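4.2 Greifervergleich: Garko gegen Weltero

Bevor ich zu den Zahlen komme, muss ich kurz erzählen, wie wir überhaupt bei zwei Greifern gelandet sind. Eigentlich sollte nur der Garko getestet werden, aber Behrouz Taheri hatte noch einen Weltero im Schrank liegen, und dann wollten wir es natürlich wissen!
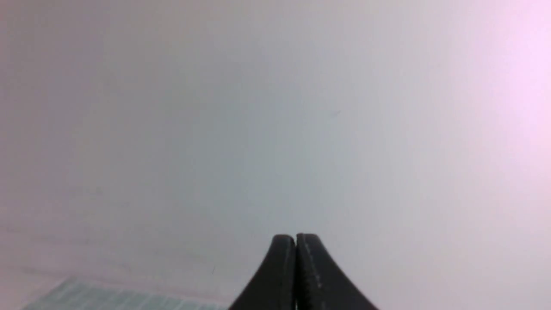 Abbildung 7: Geschlossene Greiferfinger aus Sicht der Handgelenkkamera.

Beide Greifer liefen am selben Arm und mit demselben Donnelly-Controller, ich habe also nur den Flansch umgeschraubt (14 Minuten, wenn man den richtigen Inbus gleich findet) und danach die Kamera neu kalibriert. Pro Greifer haben wir 638 Griffe gefahren, verteilt auf 56 Objekte aus unserem Celtetti-Satz, von der Unterlegscheibe bis zum Schwamm. Die Schließkraft war auf beiden Seiten gleich eingestellt – zumindest laut Controller, nachgemessen haben wir sie nur am Anfang der Reihe.

Ich hatte fest damit gerechnet, dass der Weltero bei den flachen Teilen gewinnt, weil seine Finger vorne schmaler zulaufen. Pustekuchen. Beim Garko gingen insgesamt 101 Griffe daneben, beim Weltero waren es 14 mehr, und fast der ganze Unterschied steckt in den dünnen Karten und Folien. Csenge Kiss vermutet, dass die schmaleren Spitzen beim Aufsetzen leichter nachgeben und sich dann unter der Kante wegdrücken. Das passt zu dem, was ich am Arm beobachtet habe, aber bewiesen ist es damit noch lange nicht.

Was mich viel mehr Nerven gekostet hat, war die Kamera. So nah über der Arbeitsfläche verschätzt sich unser Segmentierer gern an der Fingerkontur, vor allem dort, wo der Hintergrund hell und fast ohne Struktur ist. Wir haben deshalb die Fingermaske für jeden Greifer einmal von Hand gezeichnet und fest hinterlegt, getrennt für offen und geschlossen. Zwischenstellungen werden interpoliert – nicht elegant, hat aber bis zum Schluss gehalten. Den automatischen Weißabgleich haben wir abgeschaltet, nachdem er uns einen kompletten Nachmittag mit wandernden Farbwerten beschert hatte. Die Läufe von diesem Nachmittag sind in den Zahlen oben nicht enthalten, wir haben sie im Oktober wiederholt.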